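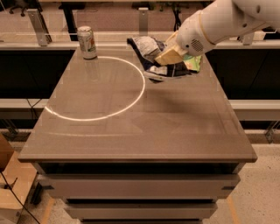
Cloth is the material that makes robot people sigh. A cup has a handle and keeps it where it was. A shirt that somebody dropped has no front, no corner and no shape you can store in a computer, and after you touch it, it is a different object again.

At Weltmont, a small research lab, Gwenllian Rowlands and her group have spent most of a year on one narrow part of this problem: the moment after the robot has lifted a bundle of fabric and before it does anything else with it. Their method is called Oda, and the idea is easy to tell. The arm lifts the cloth a little from the table, lets it hang, and looks. Then it decides if this is a good hold or if it should put the bundle down and take it from another place.

"We wanted the robot to be allowed to change its mind," says Rowlands. "Before, it made one plan from above and followed it until the end, even when the end was a knot."

The camera sits at the head and sees what a person would see looking down at their own hands. From this view the program guesses how much of the cloth is hidden inside the folds. It does not try to draw the whole garment. Ilham Berrada, who wrote most of the training code, tried that in the first version and gave it up in October. The drawings were beautiful, she says, and they were wrong.

The group compared Oda with their older planner, Idby, on 422 lifts each. The task was to lay a crumpled piece down so that at least one full edge was free. Idby managed it 257 times. Oda managed it 304 times, with the same arm and the same gripper. It was also slower, because every second look costs time, and Washington Pacheco, who ran the tests, does not hide that he finds this annoying. In some trials the robot put the same bundle down and lifted it again five times — and then chose the first hold.

Printed fabric is still difficult. Where dark cloth lies next to a light patch with printing on it, the program often takes the border between the colors for a real edge. A shiny table brings its own trouble, as a lamp reflected in the surface makes a bright curve that can look like the border of something pale. The group could have covered the table with a mat. Rowlands refused. Kitchens have shiny tables, she says, and they have lamps over them.

Other objects are part of the tests too. A drink can may stand on the same table as the cloth, and a trial is lost if the hanging fabric sweeps it over. Pacheco says that the cans taught them more about careful movement than the clothes did. The next version should also watch the lowest point of the bundle while the arm is moving, and not only when it stops.

Berrada is now collecting another 100 lifts, all with towels.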